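4.2 The first fitting and the decision to remake

In the previous section we described how an order enters the workroom. We now turn to the first fitting, which in all nine houses of the study is made with a toile, that is, a trial version of the garment in plain cotton. The order books give us 108 garments for which both the first toile and the finished piece are recorded. For 40 of these a second toile was sewn. The remaining garments went from the first toile to the final fabric, with corrections carried over on the paper pattern.

The share of remade toiles differs strongly between the houses. At Lilasmont a second toile is almost a rule for evening wear, and the head of the workroom does not ask permission for it. At Flultdale the second toile must be approved by the office, and the books show it only for bridal orders and for one long coat. Isar takes a middle position. There the cutter and the fitter decide together, usually on the same afternoon, while the client is still in the building.

It would be easy to explain these differences by price, and the literature on made-to-order dress often does so. Our material gives only weak support for this. The house with the highest prices in the sample is also one that remakes seldom, and two of the cheaper houses remake often. We think that the organization of the room matters more, especially the distance between the person who pins and the person who cuts. Where both tasks are done by one person, small errors in the shoulder or the hip are corrected directly on the pattern. Where they are done by two persons, the correction has to be written down or marked on the cloth, and some of it is lost on the way.

Figure 3. Marked work surfaces, blue tape.
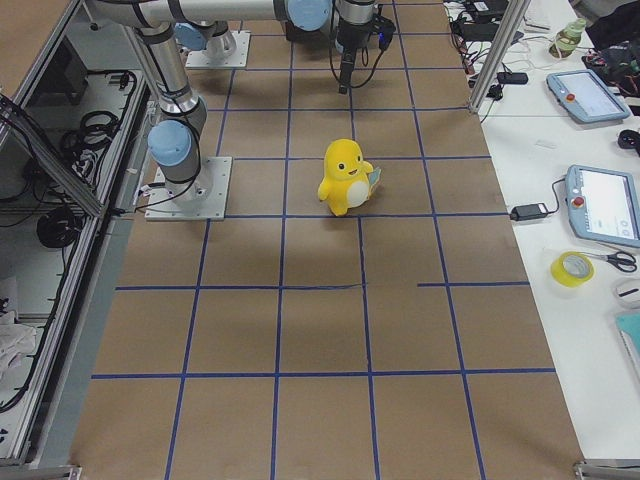 The marks themselves deserve a few more words. Each house has its own way to write a correction on a toile, and a new employee needs some weeks to read it. At Ó Ceallaigh a double line in pencil means that the seam is opened and let out, and a cross means that the balance of the whole side must be checked again. At Lilasmont the same cross means only "seen". A fitter who had moved from one house to the other in November told us that in her first month she opened three side seams for no reason. Cases like this do not appear in the order books. They came up in the interviews, mostly when we asked about something else.

A second point concerns time. The interval between first toile and first fitting is set by the calendar of the client, and the interval after the fitting is set by the calendar of the show. In the weeks before a presentation, private orders wait. The workrooms call this the quiet pile – though the work on it is not forgotten, and clients telephone daily. Several interview partners said that garments from the quiet pile come back to the table in worse order than they left it. Pins have been moved, notes are missing, and the fitter must rely on memory. In such cases a second toile is often sewn as a precaution, even when the first one was judged good.

We therefore read the second toile as a sign of interrupted communication, more than as a sign of high standards. We presented this reading to the interview partners in a short written summary and invited them to comment on it. 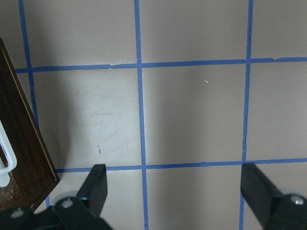

Tadhg Hennessy found our reading too narrow. In his opinion the second toile is also the place where a young cutter learns, and a house that saves on it will pay later, in silk. He added that he had never seen a good notebook replace a second look at the body. Mirta Orellana agreed with the first part of our argument, but she remarked that clients change between fittings, in weight and in posture, and that no record keeping can prevent this.

Both comments are fair. The order books do not state why a toile was remade, so we cannot separate the three causes in numbers. In the interviews, changes of the body were named mainly for bridal orders, where the work can extend over many months. Training was named only in houses with apprentices. The cost of the additional cotton was considered small by all partners, and the real expense lies in hours. One house limits the budget for a trial garment to 400 euros with labor included, and the head of the room admitted that this sum is passed regularly without being reported. We come back to unreported hours in Section 5.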